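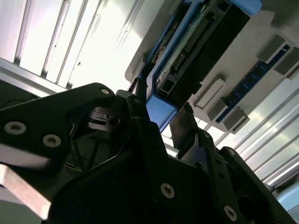

Slatted ceiling panels and a blue-framed hardware component.

DULLALCOMBE, June. Drovumov today announced the release of Jutura, a records tool for organizations that refurbish and pass on used desktop computers. The product replaces paper intake sheets and shared spreadsheets with a single record that follows each machine from arrival to handover.

Jutura assigns a reference number to every computer at intake. The record stores the make, model, serial number, donor, drive status and parts fitted. Staff can add notes at any stage. A machine cannot be marked ready for handover until the drive entry has been completed and signed off by a second user.

The release follows a trial of 90 days at the Bhutto workshop in Dullalcombe, where 200 desktop computers were entered into the system. Before the trial, the workshop kept drive records and parts records in separate files, and the two did not always carry the same serial number. Average time to close a record fell from 70 minutes to 60 minutes over the trial period. Time spent on the repair work itself was not measured.

"The largest share of errors came from serial numbers typed twice," said Nighat Usmani, product lead at Drovumov. "Jutura takes the number once, at intake, and every later form reads from that entry. If a case and a main board have different numbers, both are kept."

Parts handling was revised during the trial. The first version treated a power supply or memory module as belonging to one computer only. Jutura now lets a part move between records, with the date and the user name saved at each move. Parts removed for recycling stay in the database and are shown as closed. 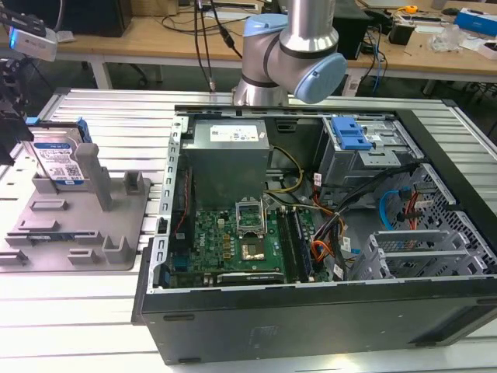 Can existing spreadsheets be brought into Jutura?
Files saved in CSV format can be imported, and rows without a serial number are placed in a holding list for review.

The software runs in a web browser and can be installed on a local server. An internet connection is needed for updates only. Donor details are held apart from machine records and can be deleted without changing the drive history. Reports can be exported by donor, by month or by drive status.

"We had asked for the second sign-off, and it does slow down the last step," said Olga Casado, workshop manager at Bhutto. "We have kept it on for all machines, including those that arrive with no drive."

Jutura is available now under a yearly license priced per site. Sites using the trial version may keep their data and move to the full release at no added cost. A label printing module is in development, and its release date has not been set.

Press contact: Tariq Sandhu, Drovumov, Dullalcombe
Technical contact: Noman Hashmi, Drovumov, Dullalcombe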